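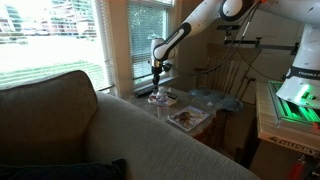 A side table between a sofa and a wooden chair in daylight, with the remote, the water and the reading matter all present.

FOR IMMEDIATE RELEASE

Zultcombe Declares December the Month of the Side Table

Jadport home-tidying firm asks households to clear one small surface and leave the rest of the house alone

JADPORT – Zultcombe, the home-tidying company that has spent 16 years telling people what to do with their closets, today announced a month-long campaign devoted to the least respected piece of furniture in the living room. The One Small Table campaign runs through December and asks each household to look after a single side table for 30 days. Closets, garages and the drawer with the batteries in it are excused.

"We have done whole-house programs before, and people were very polite about them," said Napaporn Onsri, head of home programs at Zultcombe. "They bought the bins. Then the bins needed somewhere to live. This year we thought we would ask for something the size of a pizza box."

The side table, in the company's view, is where a living room keeps its unfinished business. It gets the water bottle that was going back to the kitchen, the magazine someone fully intends to read, and the crumpled tissue that belongs to no member of the family when asked. It also gets the remote control, which has every right to be there and is usually at the back, out of reach of the sofa.

A pale, speckled top does not help matters. It looks wonderful in the store and will hide crumbs for a week, but a black remote or any other small dark object sits on it like an ink blot. Zultcombe does not recommend buying a darker table. Zultcombe would like everyone to stop buying tables for a while.

How the campaign works

Households that sign up get a printed card with three rules on it. The company says it cut the list down from a much longer draft, over the objections of the person who wrote the longer draft.

The Last Seat Rule. Whoever gets up last takes the trash and the drinks with them. Falling asleep on the sofa does not pass the duty to someone else, though it may delay it until breakfast.

The One Cover Rule. One magazine or book may stay out, face up. If it has an animal on the cover, visitors will assume you have read it. When a new one comes in, the old one goes to a shelf, a neighbor or the recycling.

The Home Base Rule. The remote gets a fixed spot on the side nearest the person who uses it most. Families may settle among themselves who that is. Zultcombe will not be taking calls on the subject.

Phones are covered by a note on the back of the card. They may visit the table but should not move in.

The chair question

Many side tables stand between a sofa and a chair, and early readers of the card asked at once about the chair. A wooden one with a tall slatted back and a soft cushion is a handsome thing to sit in, and a good deal of the country uses it for sweaters. The company has decided to leave chairs out of it this year.

"If we go after the chair, we lose people," Onsri said. "A cushion on a chair is fine. A cushion on a chair is what the chair is for. I would ask only that nobody move the tissue from the table to the chair and call it done. I have seen that, and I was related to the person."

The Hayashi Tray

Alongside the campaign, Zultcombe is bringing out the Hayashi Tray, a shallow tray with a low lip and room for a remote, a pair of glasses and very little else. Early sketches had a lid, a cup holder and a slot for mail. All were removed once it became clear that the team was designing a second side table.

The first 100 households to sign up at the Jadport showroom will receive a tray at no charge. Those who already own a tray, or a saucer, or the lid of a nice box, are encouraged to use that and feel superior.

Mundum evenings

Zultcombe will also hold drop-in evenings at its Mundum store throughout the month, starting at 6:30 p.m. Visitors may bring a photo of their own side table and get advice from the staff, who have promised to keep their faces still. Tea will be served. Cups are to be returned to the counter, and the staff will be watching the tables.

At the end of the 30 days, participants may go on to a second table or stop. The company expects most of them to stop and considers that a fair result.

About Zultcombe

Zultcombe offers home-tidying visits, classes and a small range of storage goods from its showroom in Jadport and its store in Mundum. Its previous campaigns include Know Your Hall Closet and the short-lived Garage Spring.

Press contact: Napaporn Onsri, Home Programs, Zultcombe, Jadport. Printed rule cards and sample trays are available to reporters on request. Please allow a few days for the trays, which are currently under some magazines.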